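Plekard Science Society
Members' Newsletter, 10/07/1999

ELEMENT OF THE SEASON: HELIUM

The Society continues its series on the chemical elements with helium, the second lightest of them all. Members who missed the earlier articles on carbon and sulphur may obtain copies from the Brunduletti Reading Room on request.

A discovery made in sunlight

Helium is unusual in that it was noticed in the Sun before it was found on Earth. During the solar eclipse of August 1868, astronomers recorded a bright yellow line in the spectrum of the Sun's outer layers. The line lay close to the pair produced by sodium but did not match either of them, and it was later put down to an element then unknown. The name comes from helios, the Greek word for the Sun. The ending "-ium" is normally kept for metals, and reflects a mistaken guess as to what sort of substance would be found.

The gas was isolated in the laboratory in 1895, from a uranium mineral treated with acid.

Where helium comes from

Almost all of the helium on Earth has been produced underground by the decay of uranium and thorium. Each alpha particle given off in that decay is the nucleus of a helium atom, and needs only to pick up two electrons to become one. Some of the gas is trapped beneath the same layers of rock that hold natural gas, and it is from natural gas wells that the world's supply is drawn.

Helium which reaches the open air does not remain there for ever. Its atoms are light enough for some of them to escape from the top of the atmosphere into space.

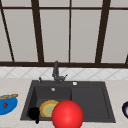 Properties and uses

Helium has no colour, taste or smell, and does not burn. It is a member of the noble gases, which take very little part in chemical reactions. It boils at a little over four degrees above absolute zero, the lowest boiling point of any element, and at ordinary pressure it will not freeze however far it is cooled. Below 2.2 degrees above absolute zero the common form of liquid helium becomes a superfluid, able to pass through extremely fine gaps and to creep as a thin film over the rim of an open vessel.

Liquid helium is used to cool the magnets in hospital scanners. The gas is used in welding, in leak testing, and in the breathing mixtures supplied to deep-sea divers. Members are reminded that breathing helium from a cylinder or balloon is dangerous, as it shuts out oxygen, and it should never be attempted as an amusement.

Lecture and booklet

The Rezaei Lecture for this year will take the noble gases as its subject and will be given in August at the Prerkex Hall. Doors open half an hour before the start. Admission is free to members, but tickets must be applied for in advance by post, enclosing a stamped addressed envelope. The hall has 943 seats, of which 51 are held back for school parties until one week before the lecture.

A booklet to accompany the series has been printed in an edition of 3000 copies. Members may collect one copy each from the Reading Room during normal opening hours. Schools wishing to order in quantity should write to the Society's office, quoting reference 911.

The next article will deal with lithium.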